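Clorkero, kit de dos brazos para taller compartido

El Clorkero es un conjunto de dos brazos de sobremesa montados en espejo sobre raíles de aluminio, pensado para quien quiere armar su propia celda en casa o en un taller de barrio. Lo diseñamos en Pildale y llevamos ya 26 montados, ¡cada uno con sus manías!

Lo que más nos gusta es lo fácil que resulta cambiarlo todo. Las placas base van atornilladas al perfil, se aflojan y se corren donde haga falta (con 15 minutos basta para recolocar los dos brazos y volver a calibrar). El software es abierto y guarda las posiciones en un fichero de texto que se puede editar a mano, una gozada cuando solo quieres bajar una pinza dos milímetros.

Incluye dos brazos con pinza, dos placas base, cableado y fuente. Los perfiles se piden aparte o se cortan en el taller; con tramos de 700 mm va bien. Paredes, suelo y estantes, al gusto de cada cual. Para colgar accesorios del marco, las bridas de plástico funcionan de maravilla y se quitan en un segundo.

El ejercicio que recomendamos para empezar es el de los móviles y los soportes redondos: obliga a coordinar altura y giro de muñeca, y engancha muchísimo.
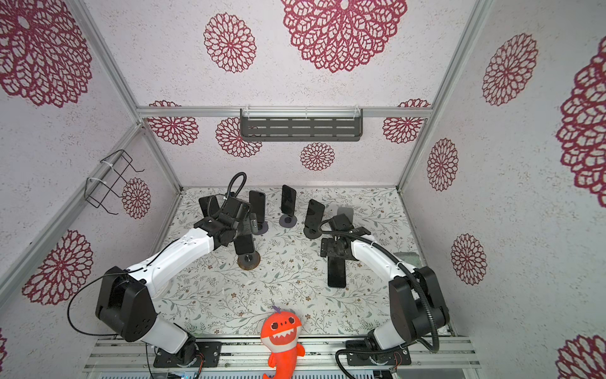 Ejercicio con móviles, un teléfono en cada pinza y el tiburón naranja delante.

Comentarios (3)

Seul-gi Pyo: ¿Las placas valen para perfil de 20? Tengo un montón sobrante de otro proyecto.

Linnea Brekke: El estampado de las paredes me encanta, voy a forrar la mía.

Torbjørn Engström: Seul-gi, sí, con las tuercas pequeñas. Pídelas al hacer el pedido.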